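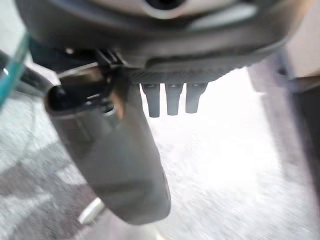
Search the help pages
Search in: All topics

Rubber tips on my gripper get shiny and lose hold – how to clean or replace?

I sort light parts into trays. After 500 cycles the rubber tips become smooth at the place where they touch the part, and thin plastic pieces slip out. With cardboard there is no problem.

I tried wiping with a dry cloth and it helps for one evening only. Can I use alcohol on rubber, or will it become hard? And if I must replace the tips, how do I know which size to order? The shop in Lamlow has a bag of 9 tips but they do not write the diameter. I would like to solve it before Thursday.

3 replies – viewed 2,294 times

Reply 1
Just buy new ones, they are cheap.

Reply 2 – marked as helpful
Please do not start with alcohol. On some rubber it is fine, on other kinds it dries the surface, and you don't know which kind you have. I use warm water with one drop of dish soap and an old toothbrush. Brush, rinse, and leave the tips to dry overnight before you mount them again.

If they are still shiny after drying, take fine sandpaper and make two or three light strokes across the tip. You want only to remove the glaze. I did this with my Karnis set and it was good for 229 cycles more, then I replaced them.

For the size, take one tip off and measure it at the root, where it goes into the holder. The worn end will give you a wrong number. Write to the shop with this measure and ask them to check one tip from the bag.

Reply 3
I agree with the soap. I want to add that slipping is not always from the rubber. Look if the fingers close parallel. Mine had a loose screw at the bracket, and I changed the tips two times for nothing – I was quite angry with myself. Also Plustoston sells softer tips, but they wear faster.

We use cookies to remember your search settings. Accept / Manage choices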